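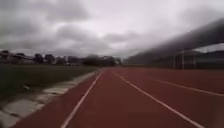

Progress report to the Lenihan Fund for Local Music
From: Fionnuala Hegarty, Sakden Music Series
2024-10-01

Dear Fiachra,

Thank you again for your patience over the summer, and for the kind note you sent after the opening night. I read it out to everyone while we were stacking chairs and it cheered us up no end. This is our second report on the grant, and it covers everything from the end of spring through the last concert in August, with a few words about what we have planned for the winter.

The short version is that the series went ahead as promised. We put on 17 concerts, which is one fewer than we had on the calendar, and the missing one was the brass evening. The band lost both of its trombone players to the same wedding (one of them was getting married, so we could hardly complain) and we have already agreed on a new night with them for the spring. Their fee had not been paid, so it is still sitting in the artists' line of the budget.

Our best night by a long way was Rovudico, the accordion and fiddle duo I told you about on the phone. We set out 81 chairs and every one was taken, and there were people along the back wall as well who seemed perfectly happy to stand. They played two sets and then an encore that was nearly a set in itself! I had worried that the old hall would swallow the fiddle, but the second-hand speakers we bought with your equipment money did a lovely job, and the sound desk is finally something I can teach to a newcomer in an afternoon.

The young players' workshops were slower to get going. We had hoped for a full group from the first session and got six, and for a week or two I was quite downhearted about it. Then we moved the start time to after supper and dropped the rule about bringing your own instrument, and the numbers came up nicely. By the end we had 19 regulars, most of them on guitar or keyboard, with two very determined drummers. Nine of them played a short opening slot before the final concert. I won't pretend it was all in tune, but the applause was real and so were the nerves.

On the money side, we are a little under on printing and a little over on travel. The Ilel quartet had farther to come than we had allowed for, and I decided to pay their gas and put them up overnight so they wouldn't be driving home at one in the morning. I hope you will feel that was right. The full table of spending is attached, with receipts in the same order.

For the winter we would like to run a small indoor season, mostly solo players and singers, with tickets kept at the same price. I am still talking to the library about using their reading room, and the piano there needs tuning before I can promise anything to a pianist. The workshops will start again once the school year has settled down.

One request, if I may. Could we move the printing money that is left over into instrument repair? Two of the loan guitars need new tuning pegs and the bass amp has developed a hum. I'd be glad to talk it through whenever suits you.

With warm thanks from all of us,

Fionnuala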